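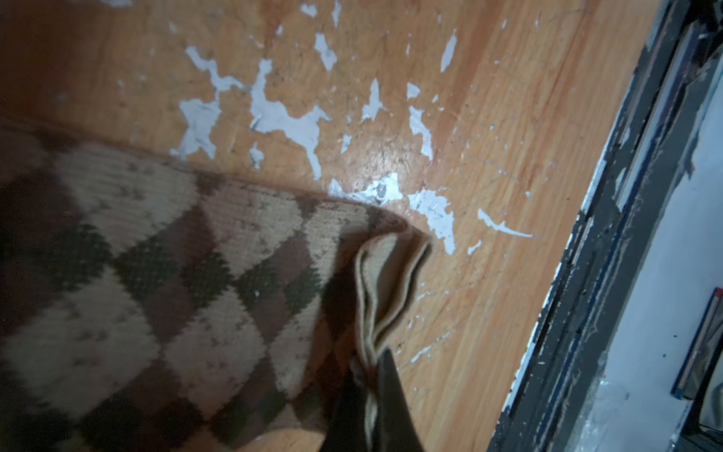
Photo: Ilgın Değirmenci

On Tuesday I did the service of our two-arm cell again, and I promised Gönül Akbulut to write down how I do it, so she can repeat it when I am on leave.

I start with the cables. Both arms have a black cable that makes a loop over the wrist, and this loop must have enough length for the whole turn. In January I tied it too short, and the left wrist stopped at 80 degrees with an error. Now I turn each wrist slowly by hand, with the power off, and watch the loop. Only after this do I close the zip ties, and I leave them a little loose at the elbow. 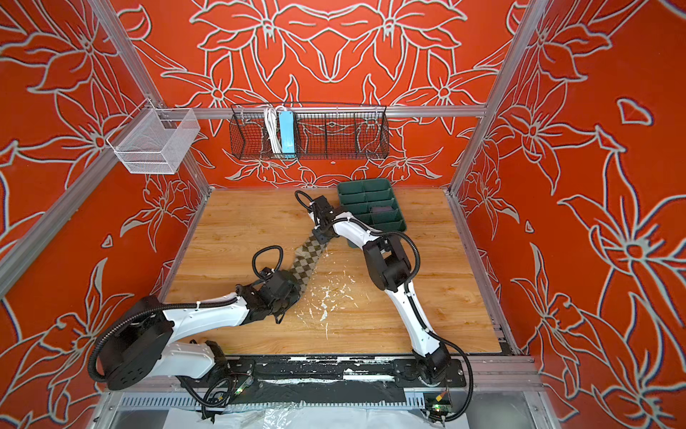
Then come the bolts of the two mounts on the front rail. I go over all of them with the small Purker key, first left, then right. If one has moved, I mark it with a pen and look at it again after 60 cycles.

The white marks on the table top and on the rail I leave alone. I once tried to scrape them and made only new scratches.

For the last check I start the Piltix program at low speed and let the arms hold a sock between them. I look for shaking in the grippers while the fabric is under tension.
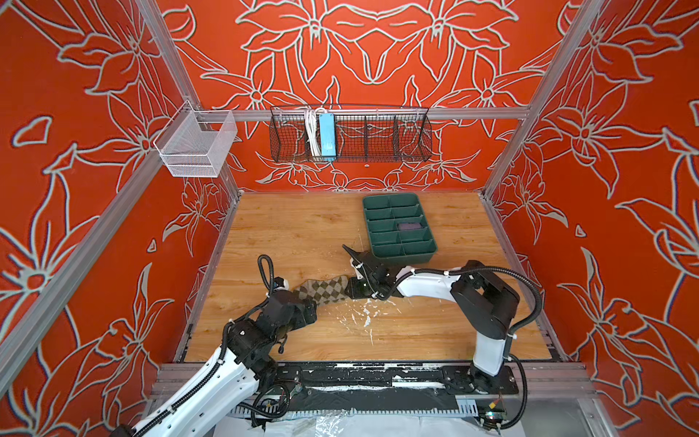 Spare parts

The finger pads come from Van Beek and need seven working days. Gönül, please order when there are two pairs left in the drawer. The order number is written inside the lid.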